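Minutes of the operations meeting, Dunville Guest House and Walking Tours

Held in the breakfast room, April, 10.30 am

Present: Jadwiga Kaczmarczyk (chair), Wojciech Makowska (bookings), Oanh Cù (tours), Rafia Bajwa (accounts and minutes)

Apologies: Cường Đào (housekeeping), who sent a written note, read under item 4.

**1. Minutes of the previous meeting**

Agreed as correct, with one amendment. Under "Airport transfers", the words "free of charge" should read "included in the family rate". RB to correct the file copy.

**2. Matters arising**

The replacement key safe has been fitted by the side gate and the code changed. WM confirmed that the arrival email now carries the new code and that the old template has been deleted. The sign for the luggage room is still outstanding. JK will order it with the breakfast notices under item 5.

**3. Bookings and rates**

WM reported that direct bookings for the early summer are ahead of those taken through agents. The gap is widest in the twin rooms. Dormitory beds are still sold mostly through Trusa, whose commission is unchanged.

Trusa has asked for a longer free cancellation period on all rooms. WM was against this for the dormitory, where late cancellations are hard to resell. OC asked whether a longer period could be offered on private rooms only. WM thought the agent's system allowed different terms by room type but had not tested it.

Agreed: private rooms to move to 5 days' free cancellation. Dormitory terms to stay as they are. WM to set this up and make a trial booking before it goes live.

RB noted that two guests had been charged the city tax twice, once by the agent and once at the desk. Both have been refunded. The desk sheet will show a separate line for tax already paid.

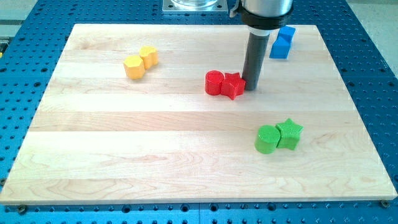
The question of deposits for group bookings was left over from last time. WM proposed a fixed deposit of 1000 for any group taking the whole top floor, payable on confirmation and deducted from the final bill. RB preferred a percentage, as a fixed sum is high for a short stay. After discussion the fixed sum was accepted for the coming season – to be looked at again in the autumn. It does not apply to school groups already confirmed.

**4. Housekeeping (written note from CĐ)**

Linen deliveries have twice arrived after noon, which leaves too little time before check-in opens. CĐ asks that the laundry be held to the morning slot in the contract. JK to telephone them.

The shower in room 2 drains slowly. The trap has been cleaned without much improvement. CĐ recommends that the plumber look at the shared pipe before the room below is let again. Agreed.

CĐ also asks that luggage is not left on the first-floor landing, as it blocks the linen cupboard. Desk staff to direct early arrivals to the luggage room.

**5. Breakfast**

Serving hours will be extended by half an hour at weekends from the start of the season. The bakery can supply the larger order if told the evening before. Notices in the rooms and on the website need changing at the same time, and JK will deal with both.

OC asked for packed breakfasts for guests on the early boat. These can be offered if ordered at the desk by 6 pm. Price to be set by RB.

**6. Tours and boat trips**

OC presented the draft timetable. The old town walk stays at 10 am. The afternoon walk moves to 4.30 pm to avoid the heat and will end at the harbour instead of the market square, where the building work continues.

The boat trip to Grirkis will again be run by Chu. The operator has confirmed the departure times but has not yet sent the insurance certificate. No trip is to be sold until it has been received – OC to chase.

Guests have complained that museum entry was not made clear on the walk leaflet. The new wording will say on the front that entrance fees are paid separately. OC will also remove the museum from the route map, as the group stops outside only.

RB asked how guides' hours are to be recorded now that the walks are longer. Guides will sign the desk book at the start and finish.

**7. Any other business**

The wireless signal on the top floor is weak in the rear rooms. WM to get a price for another access point.

JK reminded staff that the night bell must be tested after each change of battery and the test written in the log.

**Actions**

- JK: luggage room sign, breakfast notices, website hours, call to laundry
- WM: cancellation terms and trial booking, group deposit wording, access point price
- OC: insurance certificate from Chu, new walk leaflet
- RB: correction to minutes, tax line on desk sheet, packed breakfast price
- CĐ: plumber for room 2

The meeting closed at 11.50 am. The next meeting will be called once the boat timetable is confirmed.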